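Futgate Bench Code

The Futgate Bench Code is a set of good-practice rules for two-armed robots that pack and unpack small consumer goods on a tabletop. It was drafted at the Futgate workshop by Oisín Cullinane, and it has since been taken up by the packing labs at Drukier and Kermani. For such a short text it has traveled wonderfully far!

Scope

The code covers benches where both arms share one work area and a person may step in between runs. It sets a speed limit of 200 millimeters per second whenever the two grippers work on the same item, and asks for 10 clean runs at that speed before a new task is signed off. Heavy lifting is left to a companion text, the Brelteo Notes.

Revision

The July revision added a chapter on cables, long requested by users, and brought the number of clauses to 149. Many readers go straight to the glossary, a small treasure in its own right.

Layout of the bench

Clause 2 deals with where things go, and it is the best-loved part of the code. Items being packed belong in the center, within reach of both grippers, while tools and supplies stay toward the back. On a phone-packing bench, the white tray lies in the middle with one gripper closed against it and the other open beside it, and the rolls of tape and the red-handled scissors sit well behind the arms. Blades should point away from the operator's side, a detail Cullinane argued for through several drafts.

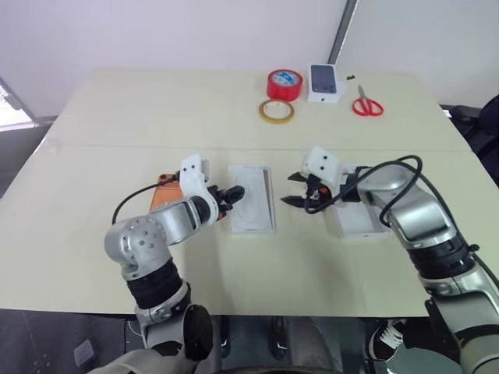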